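Sandlow Workov 600 Desk Top: Long-Term Review

Posted November 17, 2019

The Workov 600 is a flat-packed desk sold by Sandlow as a top and a pair of steel legs, boxed separately. The number refers to the depth in millimeters. Width is 1000 mm, and no other width is offered. I bought mine to replace a deeper desk that blocked a radiator, and I have used it daily since last December.

Assembly

The legs attach with machine screws into threaded inserts, which is the correct way to do it. Most desks in this price range use wood screws driven into pilot holes, and those strip after two or three moves. All of the inserts on my top were seated flush except one, which sat slightly proud and had to be turned in with a hex key before the leg plate would lie flat. The instruction sheet covers the legs adequately but leaves out the order of tightening. Leave every screw loose until the desk is standing, then tighten diagonally.

The leveling feet have 200 threads' worth of patience in them and very little travel. On a floor with a noticeable slope you will need a shim.

Stiffness

A shallow desk is easier to keep rigid than a deep one, and the Workov does well front to back. Side to side it is weaker. There is no rear crossbar in the standard package, and typing hard on a desk with a monitor arm clamped to one end produces a visible shake at the screen. Sandlow sells the crossbar as an accessory, part 626. It fixes the problem and should be in the box.

I also tried the Stanton frame, which a coworker was getting rid of. The hole pattern does not match, so it means drilling. With the Stanton under it the top was noticeably steadier, but the frame is heavy enough that moving the desk became a job for two people.

Surface

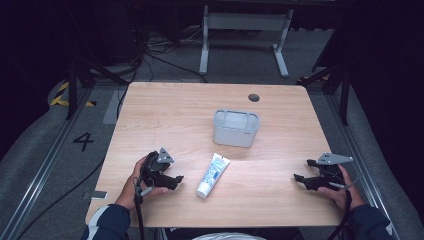
Finish durability is where I expected the most trouble, and the results are mixed. Water left overnight under a glass raised no edge and left no ring. Coffee needed a damp cloth and some rubbing. Ballpoint ink did not come out fully with anything I was willing to put on the finish. The color is pale and the grain is fine, so dust hardly shows but dark marks do. The single round grommet hole is at the back, toward the right, and this decides where your power strip goes. Left-handed users who keep a lamp on the other side will be running a cable along the rear edge. It would cost little to offer a mirrored version.

The front edge is eased slightly but still presses on the forearm after a few hours. I took it down a little further with fine sandpaper and sealed it again.

Compared with the Benítez

The obvious alternative is the Benítez compact desk. It comes with a cable tray and a better instruction sheet, and the feet adjust much further. Its legs are set farther in, though – anyone who sits off center will hit a knee – and it uses wood screws throughout.

Verdict

Good top, acceptable legs, incomplete package. Add the price of the crossbar before comparing it with anything else. I would buy it again for a narrow room, and I would order the 626 at the same time.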